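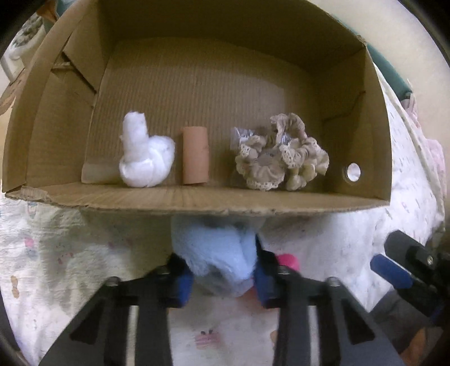

Box on its side, small soft things lined up along the floor of it, and a light blue plush held below it.

Section 3: Setting Up Your Sorting Shelf

If you've made it through Section 2 you have a room full of stuff and a vague plan, so now we get to the part I like best. The sorting shelf is a cardboard box lying on its side. I've tried wire racks, I've tried those hanging pocket things, I spent real money on a Prullitz drawer tower (more on that in Section 6, I'm still a little sore about it), and I keep coming back to the box. You can see right into it, it costs nothing, and when you're done you flatten it and put it out with the recycling.

This section covers picking the box, getting it to lie still, putting down a cloth, and loading it with the small soft things: plush toys, hair scrunchies, cotton bits, scraps of lace, little cardboard tubes. Hard and heavy things get their own shelf in Section 4. Please don't mix them, I'll nag you about it again later.

3.1 What you need

One cardboard box, open on one side. Shallow is good.
One cloth big enough to stick out past the box in front. An old crib sheet or a thin baby blanket works great.
A roll of paper tape.
A pencil.
One bag for trash and one for giveaways.
The item list you started in Section 2, if you started one (no judgment).

You don't need a nice box. Mine is torn along the front edge so the corrugated layers show, there's a little round hole in one side that lets a spot of light through, and one of the flaps is folded in with a crease in it. It does the job just fine. I've used prettier ones and spent the whole time worrying about scuffing them, which is silly when you think about what a box is for.

3.2 Choosing the box

1. Look for a box where you can reach the back wall without putting your elbow inside. If your elbow goes in, things are going to get shoved to the back and forgotten.

2. Press on the side that will be the top. It should push back at you a bit. If it caves in, tape a second piece of cardboard across it or find another box.

3. Give it a sniff. I mean it! Plush and cotton hold on to smells like you wouldn't believe, and a box that held onions or dryer sheets will share that with everything you own.

4. Run your hand inside and feel for staples. Pull them out with pliers, not with your fingernails.

Note: Small tears and holes are fine. Soggy corners are a no, and so is anything with dark spots on the cardboard.

Caution: Torn cardboard edges can give you a nasty paper cut, and they snag lace. If the front edge of your box is frayed, either fold a strip of paper tape over it or just go slowly around it. I do the second one, and I pay for it maybe once a season.

3.3 Laying it down

1. Pick your surface. A low table or a clean patch of floor is best. A bed seems like a good idea and isn't – the box rocks every time you lean on the mattress.

2. Spread the cloth first. Smooth it out from the middle. You want enough of it in front of the box to make a landing area, since that's where things sit while you're making up your mind.

3. Lay the box on its side on top of the cloth with the open part facing you.

4. Deal with the flaps. You can cut them off, tape them back, or fold one inward along the wall. Folding one in stiffens that side a little, and you can always change your mind. I've never regretted leaving a flap on, and I've regretted cutting plenty of them off.

5. Nudge the front edge with a finger. If the box slides, pull the cloth tight under it and try again.

Note: A pale cloth with a faint print is my favorite here. Little soft things show up well against it, and you'll spot a loose thread or a bit of fluff right away. Busy dark prints eat scrunchies. I lost one on a plaid blanket for most of February and it was sitting in front of me the entire time.

3.4 Loading the shelf

Okay, fun part. The rule is one row, side by side, nothing in front of anything else.

1. Start with your odd shapes. Anything fluffy or fat at the bottom goes in first and goes toward one end, so it can lean on the wall if it feels like leaning.

2. Put your uprights in the middle. Little tubes and other things that stand on end are happiest there, away from your sleeves.

3. Put your floppy things at the other end. Scrunchies, lace trims, anything with a ruffle. Let them sit crumpled. If you try to fold lace neatly on a cardboard shelf you'll be there all afternoon and it'll spring open the minute you look away.

4. Leave a gap between neighbors, wide enough for whatever you're picking up with. You'll be glad of it when you want just one thing out of the row.

5. Hold plush by its body and not by an ear, a ribbon or a tail. Squeeze only as hard as you need to. If the fuzz is really flattening you're squeezing too hard, so ease off and support it from underneath.

6. Bring each new piece in low and level, over the cloth, and set it down before you let go. Dropping from above is how the whole row goes over like bowling pins.

7. Stop when the row is full. Don't start a second row. Get a second box.

Note: If you have a thin strip of cardboard lying around, stand it up at one end of the floor. It makes a handy little end stop, and later on you can turn it into a divider if the collection grows.

Caution: Watch out for clear plastic wrap. It crinkles up next to fabric and practically disappears, especially against beige or cream. Take it off before you decide anything about an item, and get it straight into the trash bag. Keep it well away from babies and pets, who both seem to think it's the best thing in the room.

3.5 Deciding what stays

I give each row 15 minutes. Set a timer, sit down in front of the shelf and go from one end to the other. For each piece, ask yourself whether you'd go looking for it if it went missing. That's the only test I use. I used to have a whole chart with colors (it was on the old Inent forum, some of you may still have the printout) and it was way too much work for a sock bunny.

1. If it stays, leave it exactly where it is.

2. If it goes, lift it out and put it on the cloth in front. Don't put it in the bag yet. Let it sit out there until you finish the row, then look at it one more time.

3. If you can't decide, put a pencil tick on the cardboard under it and move on. Three ticks under the same item over three sessions and out it goes. You can be tougher than me if you like.

4. When the timer rings, bag up whatever is still out front and write it on your list.

My own list is at 2,721 items as I write this, and before I got serious about the giveaway bag it was 3,935. I know how that sounds! Most of it was craft scraps, and a good chunk came from one very bad weekend at the Krishnan warehouse clearance where they sold trims by the sack. Yours will be a lot shorter, and if it isn't, hello, we should be friends.

3.6 Keeping the shelf going

Once the row is settled you can leave it up for a while. I do a quick pass every 5 days or so:

Shake out the cloth outdoors. Fluff builds up faster than you'd think.
Check the top of the box for sag. If it's dipping, flip the whole thing over so the old top becomes the floor, and reload.
Tip the tubes and look inside. Buttons get in there, and once I found a hearing aid battery, so do look.
Turn the plush around so the same side isn't always facing the window. Pastels fade.

Note: Don't spray anything inside the box. Cardboard soaks it up and then hands it back to your fabrics. If something needs freshening, take it out, treat it, let it dry all the way, and then bring it back.

Caution: Keep the shelf away from heaters, candles and the stove. Cardboard plus cotton plus lace is pretty much kindling.

3.7 When things go wrong

The fluffy thing keeps tipping over. Turn it so the widest part is at the bottom and push it gently against the side wall. If it still goes, let it lie down. It's fine.

The tube rolls away. It's standing on a ridge or a crease. Move it an inch, or press the crease flat with your thumb.

The lace is caught on the cardboard. Don't pull! Tear or snip the bit of cardboard instead. You have plenty of cardboard.

The whole box creeps backward. Your cloth is too slippery. Swap it for something with a bit of nap, or put a strip of tape under the back edge.

Everything looks messy even though it's in a row. Take out the two biggest items and put them in another box. I fight this one all the time, and it's nearly always size that's bugging me and hardly ever color.

You ran out of boxes. Ask at a shoe store early in the day. The Zodus outlet near me leaves theirs flattened by the side door, and they've always said yes when I asked (do ask, though).

Updated Sun 14 November: I added the bit about plastic wrap to 3.4 and fixed the flap instructions in 3.3, which used to tell you to cut them off. Sorry to everybody who already did. Tape them back on if you kept the pieces, and go on to Section 4 when your first row has been through one full timer.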